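Cell notebook, Dasden bench, June
Working through the handling rules before the Prerkthorpe people come over. Started 4 p.m.

The rules sheet has grown to two pages and half of it dates from when we had one arm and one gripper. I am going through it line by line at the bench and marking what we still do, what we skip, and what should be written down and isn't.

Wet work surface rule. The old text says "keep area dry," and that's no use to anyone holding a rag. Proposed wording: if there is liquid on the board, stop the program, put the arm in hold, wipe, and do not restart until the board passes a dry paper towel. Wiping with the arm live is out, even at low speed. Log it as a stop, same as any other. Note also that a stain in the wood changes how the wrist camera sees the surface, so any run over a marked board gets a remark in the log. 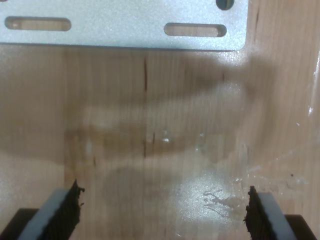
Jabari Shemweta wrote in the margin that a paper towel test is fine for bare wood but tells you nothing about liquid sitting under a plate, and he wants plates lifted before restart. Agreed. Added to the wording: lift any fixture near the spill and check underneath. He also asked who signs the restart. For now, whoever pressed stop.

Finger pads. Sheet says inspect weekly. Weekly made sense at the old run rate. Changing to an inspection every 30 runs and after any stop. Look at the inner edges, run a gloved thumb along them with the arm in hold, and swap both sides together, never one. If bits are coming off a pad, it is done, whatever the count says. Spares go in the Omora drawer. Write the swap in the log with the run number.

Speed near people. Teach mode only when a hand is inside the tape. The override knob stays at 30 percent for that, and the 80 percent setting is for closed runs with both of us outside the tape. I want this on the front page of the sheet. At present it's on the back, under the cleaning notes.

Cables. Every loose loop on the wrist has to clear the joints through the full range before a new program is run. Do it by hand-guiding, one joint at a time, and watch the loop as well as the gripper. No cable ties on the connector itself. The camera bracket screws get checked at the same time.

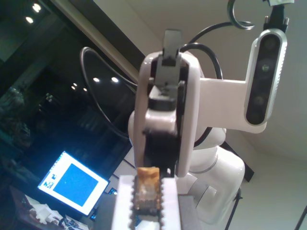 Wrist camera and cable loops, part in the gripper.

Crumbly parts: set grip force at the lowest value that holds through a slow lift, then leave it. Faith Nyaga wants a written value for each part type. I started a table in the Hutsuliak folder, four rows so far.

Soft covers and fabric. We had no rule for these. Draft: fabric is fixed or weighted at the edges before any approach, and nothing goes under it that isn't on the setup list. Thin wires and cables on top of fabric count as parts and go on the list too. Approach from above, slow for the last stretch, and stop on contact force instead of on height, as the height of a draped surface can't be trusted from one run to the next.

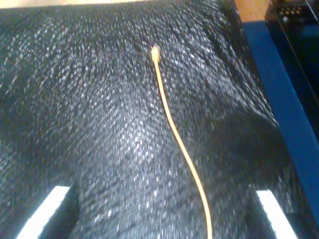

Pointed or threaded parts

Treat anything with a point as a tool. It goes into the fingers with the arm in hold, point away from the hand. Check that it sits straight between the pads before releasing hold. No one reaches past the tip for any reason while it is gripped. Shiny cloth behind the part confuses the depth reading, so on those setups confirm the tip position by eye from the side before the first move. 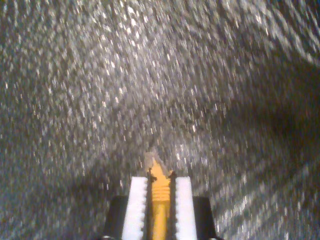 Open items

Who signs the restart when only one person is in. Jabari says phone the other one, Faith says leave it stopped until morning. I lean toward Faith's.

Table of grip values needs the threaded parts added.

Move the speed rule to the front page and reprint. Old copies out of the binder and off the wall.

Ask Prerkthorpe whether their tape line is measured from the base or from full reach. Ours is from full reach plus 2 feet.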